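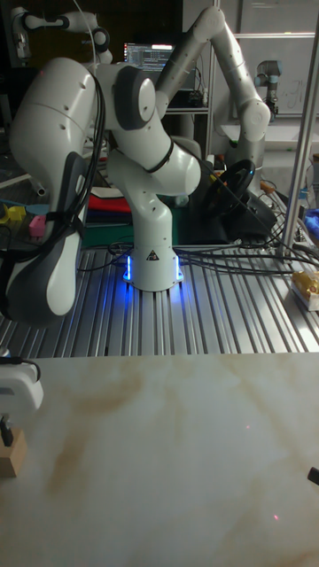

**Open Day at the Nakorness Lab: Visit Report**
Group 4: Mpho Botha, Bheki Mabuza, Palesa Shezi

We got to Nakorness at 9:40 on Sunday for a demonstration scheduled at 9:30, and it had not started either, so we count that as on time. Our assignment was to watch a robot arm at work and report on how the work is organized. Most of it, as far as we could tell, is cable management.

Our host, Gerrit Engelbrecht, talked us through the arm's joints one by one, starting at the base with the blue lights. Palesa asked what the blue meant. He said it meant the arm had power and we should keep our elbows to ourselves. Bheki moved his elbows.
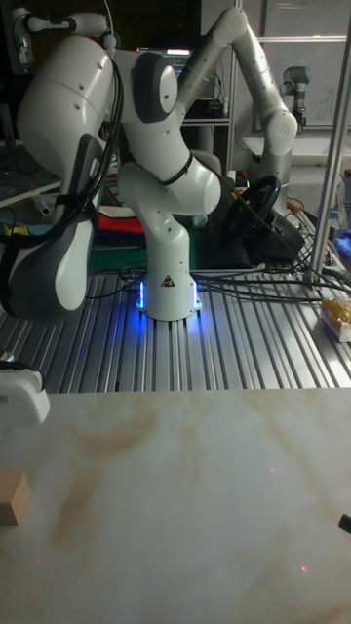
Page 2

**What we learned**

The arms are bolted to a slotted aluminum table so they can be shifted without drilling new holes. Moving one means recalibrating it, and Gerrit's log for the year runs to 1,247 entries, 77 of which just say "again."

We had expected speed. The demonstration was slow on purpose, and a visitor behind us asked twice if it was on. Mpho wants it noted that she found it relaxing.

**Problems with our method**

We brought one pen. Our timing notes stop halfway through the second run, so the table we promised in the proposal is missing and Ms. Buthelezi has already been told.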